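Cultano Desktop Support: Hardware Queue
Ticket: desktop tower, no display on start-up
Site: Witanine office, ground floor
Status: open, awaiting part

Monday, 10:23. The user reported that the tower powers on but shows nothing on the monitor. The fans run for 2 seconds, stop, and start again. A second monitor and cable were tried at the desk with the same result. The unit was transferred to the workshop.

The side panel was removed and the processor and one memory module were taken out for inspection.

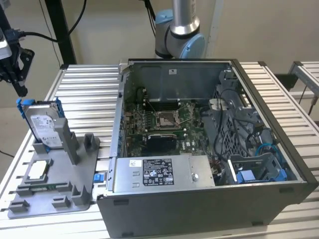

Should the processor be refitted before the power supply has been tested?
The socket should be left empty until the 300 W supply has been checked on its own. Please enter the readings in this ticket.

Supply readings were within limits. The socket contacts were examined under a lamp and no bent pins were recorded. The hard disk is to stay with its blue caddy so that it can be returned to the same bay.

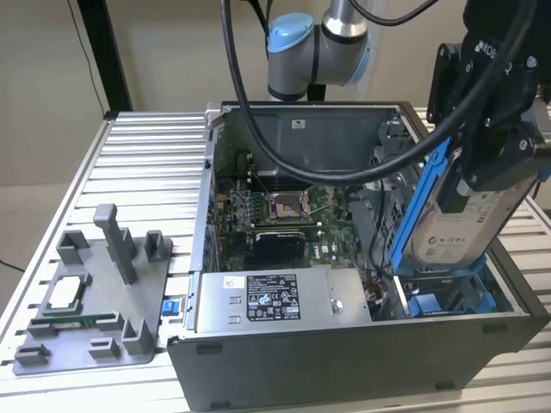 The replacement memory has been ordered from Egilsson under the Stirkska maintenance contract. On arrival, the technician is requested to refit the processor, close the retention lever fully and start the machine with the new module only. The ticket will remain open until 10 consecutive cold starts have been logged.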